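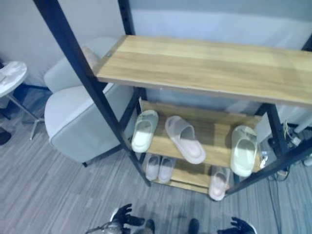

Monique Jacquet

3.2 What the Grirnton audience sat through twice

I should say up front that I came to the Grirnton repertory program as a fan, and I was a regular there long before I thought of writing a paper on it. So when I got hold of the program booklets for the old Stivell cinema — 46 of them, most with somebody's pencil notes in the margins — my first move was to look up my own favorites. Bad method, great afternoon!

Once I'd calmed down I typed up every screening. The booklets list 309 in all, and 223 of those are films that had already played at the Stivell at least once. I had expected repeats, but I'd pictured them as the big crowd-pleasers coming back every February to pay the heating bill. Some were. Plenty of others were slow, talky dramas that the local paper had been rude about the first time.
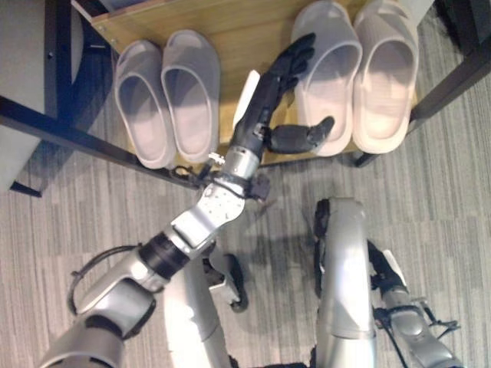 2 min read

Figure 2. Two pairs of slippers on a wooden shoe rack, with a black robotic hand reaching into the gap between them.

Gisler's study of the Workirdale film society argues that small programmers bring a film back when the first showing sells well. I like that study a lot and I've stolen its coding sheet (with thanks), but I can't get the Stivell to fit it. The booklets give no ticket numbers, so I can't test the claim head-on. What I do have is the blurbs, and the blurbs for returning films are full of pleading. "Give it another chance," says one. Another just says "We were right about this," which made me laugh out loud in the reading room.

My guess is that the programmer was arguing with the audience, one season after another, and used the schedule to do it. A film would go out in a prime evening slot, disappear for a while, then come back paired with something safer — a comedy, usually, or a musical. I read those pairings as a sort of bribe. Other readers of this draft think they were simply whatever prints the distributor had on the shelf, and I can't rule that out, as the rental letters are missing for most of the run.

I've kept the pencil notes out of the coding altogether. They're in at least two different hands and I don't know when they were made. I do come back to them in section 4, where the underlined titles get a table of their own.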